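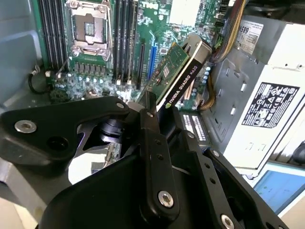
Fig. 1. Quadro K620 graphics card in a desktop workstation with the chassis open.

Second Life for Old Workstations: Can Retired Office Computers Run a Town Map Archive?

Introduction

Our group wanted to know how much useful work is left in computers that offices throw out. The Grultcombe local history room has 898 scanned maps and survey sheets, and until this term you could only look at them by asking at the desk and waiting for a disc. We thought we could do better with machines that were headed for recycling, and we had a great time finding out!

What we started with

The Ploklow reuse store let us have 5 retired desktop workstations. Four of them started up on the first try. The fifth beeped at us for most of a Wednesday afternoon until we swapped its memory with a stick from one of the others, and then it ran fine (we still don't know why the same stick worked in the other machine).

We wiped every drive twice, put in a fresh operating system and gave each machine a name from the map collection. Girach, named after the oldest farm on the sheets, became our server. The others were set up as viewing stations.

Preparing the maps

This part took the longest by far. The scans had been made over many years and the file names followed no single system. Some had the sheet number first, some had the street, and a whole batch from the D'Souza donation was named only by the order it went through the scanner. We opened all 215 of those by hand and typed in the place and sheet number. It sounds dull, but this was where we got hooked - one sheet shows a canal basin where the bus station is now, and another has a racetrack that none of us had ever heard of.

After that we cut each large scan into small square tiles at several zoom levels, so a viewer only has to load the part of the map you are looking at.

Testing

We timed how long it took a map to appear after clicking its title, first with one station in use and then with all 4 going at once. With one person the map came up almost right away. With everyone clicking, the wait got longer but was never annoying, and the slow part was the server's old hard drive. Moving the most popular sheets to a small solid state drive fixed nearly all of it. Zooming and dragging stayed smooth on every station, even on the biggest sheets.

Problems

Two power supplies were loud enough to bother people reading nearby. Cleaning the fans helped one of them a lot. The other needs a new fan, and we have left a note on the case. We also forgot to plan for backups until October, so right now the only copy of our corrected file names sits on an outside drive in the map cabinet.

Next steps

We would love to lay the old sheets over a modern street map so visitors can slide between the two. A few test sheets already line up nicely along the river, but the hill streets are still off by half a block.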